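Castent > Get Involved > Calls for Participants

About Programs Calendar Get Involved Contact

Wanted: people who own too many T-shirts

The Castent Textile Room is looking for participants for The Bottom Drawer, a winter project on the clothes we keep and don't wear. If you have a shirt from a fun run you walked, a bank that no longer exists, or a family reunion where two of the cousins stopped speaking, we would like to hear from you.

The project grew out of a talk Eduardo Carvalho gave in September. He asked the audience how many free T-shirts they owned, and the question period ran so long that the building locked its own doors. We took this as a sign of public interest.

What you would do

You pick two garments from home. One should be something you wear until it begs for mercy. The other should be something you haven't put on in years and still won't give away. You write up to 300 words on each, then come in for a recorded conversation with Matilde Ramalho, who is a patient listener and will not tell you to fold better. Plan on an afternoon. There is coffee, and it is free, so please set your expectations to match.

Holiday shirts are especially welcome. They get a very short season and then a very long retirement.

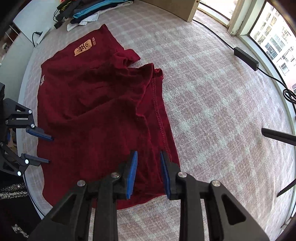
Red New Year T-shirt on a checked bedspread.

Who can take part

Anyone 18 or older who can get to our rooms on Sellier Street. You don't need to sew, know fabric, or have opinions about fabric. We have plenty of those on staff. We would like more people who have moved a lot, since every move is an argument with a closet, and more people who wore a uniform to work. So far we have heard mostly from retired teachers. They are wonderful, and they own a great many shirts with apples on them.

Please don't iron anything for us. Don't wash out the paint, either. We do ask that whatever you bring be reasonably clean, a sentence we added after the pilot.

What you get

A $50 gift card, a copy of your recording, and your clothes back the same day. We can't keep them. Our storage already holds roughly 1,000 pieces and one very tired dehumidifier. Selected stories will go into a small printed book, under your name or one you make up.

How to apply

Send a short note to Matilde Ramalho at the Textile Room front desk, by mail or in person. Tell us which two garments you have in mind and when you are free. Photos are nice but optional. Please don't send the shirt.

Applications are open from November 5, 2018, until the places are filled. Everyone who writes will get an answer, though it may be slow if you write about socks.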